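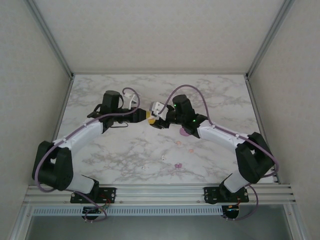

Críquet | Comunicados
6 de enero - Prensa Club Tarnero

El Club Tarnero comunica que jugará en marzo la Copa Ziser de críquet, con 19 jugadores inscritos y dos entrenadores.

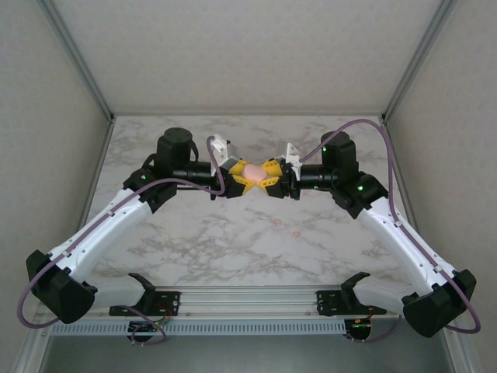 El primer partido será contra Oment, en el campo Sadowski - el mismo de la temporada pasada. Hay 200 entradas para los socios, a la venta en la sede.
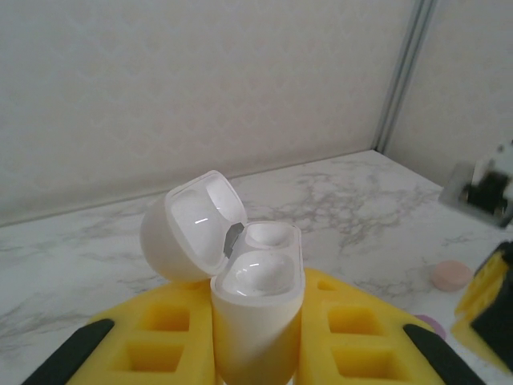
Estuche blanco de auriculares con la tapa abierta.

Comentarios

Anónimo: ¿Los niños pagan?

lanzador6: Por fin otra vez contra Oment, vamos!!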